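Schreibtisch Fendville, Platte hellbeige

Seit Februar steht der Fendville bei mir im Arbeitszimmer, bezahlt habe ich 169 Euro. Der Aufbau ging zu zweit mit Xuân Mai schnell, nur die Anleitung ist knapp.

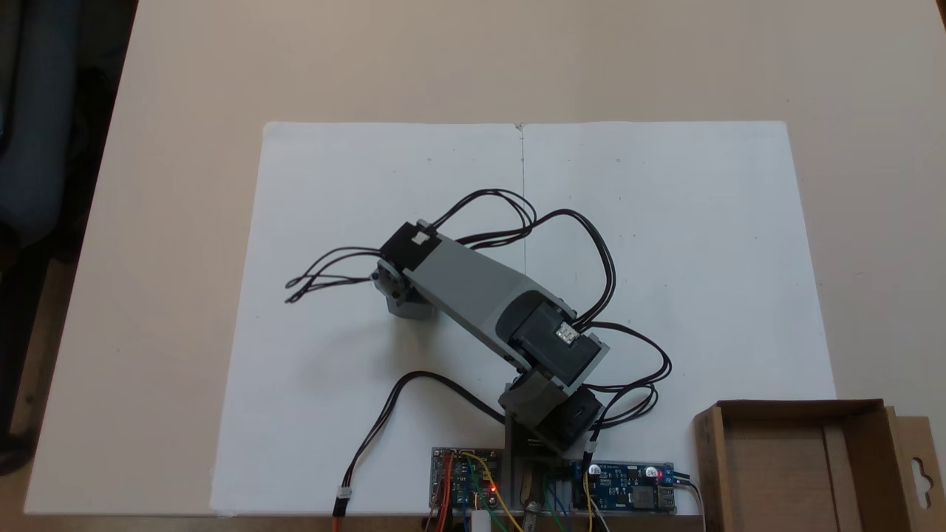 Die Platte ist für mich der Hauptgrund, den Tisch zu behalten. Sie liegt ruhig und wackelt beim Schrauben nicht. Zwei weiße Bogen nebeneinander passen gut drauf, samt Servoarm und Platinen, und am Rand bleibt noch Tisch frei. 

Minuspunkt: keine Kabeldurchführung. Vier von fünf Sternen.

Yến Tô, 25.08.2018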